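Home Reports Materials Maps Contact
Search this site Enter keywords Go

Open day at the Ostrowski brickworks, Kiltano

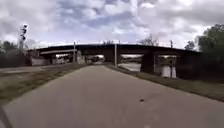 The asphalt path on the walk out, with the overpass ahead.

Ostrowski opens its Kiltano works to visitors one Thursday in April. The rest of the year the site is closed to the public, apart from the sales yard by the gate. Booking is by email and the tour is free. Groups are limited to 10, and mine was the second of the morning.

I went on foot from the station at Kiltano. The signed route for cars follows the main road and adds a good deal of distance, while the walking route uses a paved path between grass verges and passes under an overpass bridge. Past the bridge the works is signposted. Pedestrians report to the weighbridge office, not to the main reception, which the confirmation email does not mention.

Visitors are given a helmet, a vest and a pair of foam earplugs. Closed shoes are required and two people were turned back for not having them. Photography is not allowed inside the buildings, so what follows is from notes.

Clay and preparation

The works uses two clays. The main one is dug from the pit directly behind the plant, a gray-brown clay that fires to a dull orange. The second comes in by truck from Asell and is sandier and lower in iron. It is blended in to reduce shrinkage and to control color. The ratio changes with the product and the guide declined to give it for any of them.

Digging takes place only in the dry part of the year. The clay is laid out in long, flat layers in a stockpile and left through at least one winter. When it is needed, a loader takes it from the end face, cutting through all the layers at once. This evens out differences between one part of the pit and another. Frost also helps to break down the lumps. The stockpile is the first stop on the tour and probably the least popular, but it accounts for much of the consistency of the finished brick, and the guide spent longer on it than on the kiln.

From the stockpile the clay goes to a box feeder, then to a wet pan mill with two heavy rollers running on a slotted floor. Material that passes the slots goes to a pair of high-speed rolls. The gap on these is checked every shift. Lime is the main concern at this stage. A lime particle of any size will survive firing as quicklime, take up moisture afterward and push a flake off the face of the brick. Grinding does not remove it but does make it small enough to be harmless. The works keeps a tray of blown bricks in the lab to show the effect. The craters are shallow cones with a white grain at the bottom.

After the rolls the clay goes into a covered souring store, where it rests for several days so that the water spreads evenly. The smell in here is noticeable.

Forming

There are two lines. The larger one is an extrusion line and produces perforated facing bricks. Clay passes through a double-shaft mixer, then a vacuum chamber, then an auger which forces it through a die. The column comes out smooth and stiff enough to stand on. Texture is applied directly after the die by a set of wire brushes or a roller, and sand can be blown on at the same point. A wire cutter slices the column into bricks, and the offcuts return to the mixer on a belt running below.

The die is the part that wears. Ostrowski makes its own cores in a workshop on site, and a rack of used ones was on display. Wear opens up the outer wall of the brick and thins the webs, so the die is changed on measurement and not on a fixed schedule.

The second line is a soft-mud molding machine, much older and much slower. Wetter clay is thrown into sanded molds, struck off level and turned out onto pallets. The result has the creased face that people associate with handmade brick. It runs only to order, mostly for repair work on older buildings. It was running on the day, and it is loud enough that the guide stopped talking and used a printed board.

Drying

Green bricks go to chamber dryers heated with waste air from the kiln. The schedule is a matter of humidity more than temperature. At first the air is kept warm and very damp so that the surface does not close before the core has given up its water. Humidity is then lowered in steps. Nearly all of the shrinkage happens in the first part of the cycle, and nearly all drying cracks start there too.

Total linear shrinkage, drying and firing together, is 6 percent for the standard facing brick. The die and molds are oversized to match. A wall panel near the dryer doors has a green brick, a dried brick and a fired brick mounted in a row, and the difference between the first and the third is plain to see. Between the second and third it is small.

I asked about the dryer controls. The chambers were refitted with new sensors and dampers under a project called Nulis, which also covers heat recovery from the kiln's cooling zone. According to the guide the work is complete on the dryer side and still in progress on the kiln side. No energy figures were given.

The kiln

The kiln is a tunnel type, 120 meters long, fired with natural gas from the roof. Bricks are set on cars by a robot-free gantry setter, two layers at a time with each course turned against the one below, and the cars are pushed through end to end on rails. The kiln does not stop. A car enters at one end as a finished car leaves the other, and the fire stays in one place in the middle.

Peak temperature for the facing bricks is just above 1,000 degrees Celsius. The guide showed the firing curve on a screen in the control room. It climbs steadily, slows near the quartz inversion, climbs again, holds at the top and then falls quickly before slowing for the same inversion on the way down. Crossing that point too fast in cooling produces fine cracks that can be heard but not seen: a cracked brick gives a flat sound when struck against another. We were each handed a good pair and a bad pair to try. The difference is obvious even with earplugs in.

Below the cars is a cooler passage used for inspection. The gap between the car and the kiln wall is closed by a sand seal, a steel skirt running in a trough of sand on each side. If the seal fails, hot gas reaches the wheels and bearings. The guide described this as the most expensive thing that can go wrong in the building.

Some of the darker products are fired with reduced oxygen for part of the cycle, which turns the iron in the clay from red toward brown and blue-black. These are run in batches in a separate shuttle kiln, which was cold and open. It was possible to stand in the doorway and look at the fiber lining and the burner ports, and this was the closest view of any kiln interior on the tour.

Sorting and testing

Fired bricks are unloaded onto a belt, sorted by eye and banded into packs. Bricks from several cars are mixed in each pack to even out color. Builders are still advised to draw from at least three packs at once. Rejects are crushed, and the crushed material goes partly back into the clay mix and partly to a customer who uses it for sports surfaces.

The lab is one room with a press, a drying oven, a boiling tank and a freezer. Samples are tested for compressive strength, water absorption, dimensions and soluble salts. The salt test is simple: a brick is stood on end in distilled water and left until it dries, and any white bloom is compared with a set of reference photographs. The freeze and thaw test takes weeks and is partly done by an outside laboratory.

Practical notes

The tour takes most of the morning. There is a lot of standing on concrete and one steep steel stair up to the kiln roof walkway, with an alternative route at ground level. The buildings vary a great deal in temperature, and the area by the kiln exit is hot enough that a coat becomes a nuisance. There is nowhere to leave one.

Coffee is served in the canteen before the first group only. The nearest place for lunch is back in Kiltano -- I found two cafes open, both near the station. The sales yard sells seconds by the piece, payment by card, and will hold a purchase at the gate until the end of the tour. I bought two of the molded bricks for comparison and regretted the weight on the walk back.

The clay pit is not part of the standard route. A viewing platform at its edge can be visited on request if the ground is firm. It was closed this time. Ostrowski says the pit will be included on the next open day, with transport from the weighbridge, and that booking will open on the works' own page.

Contact | Copyright, all rights reserved | Back to top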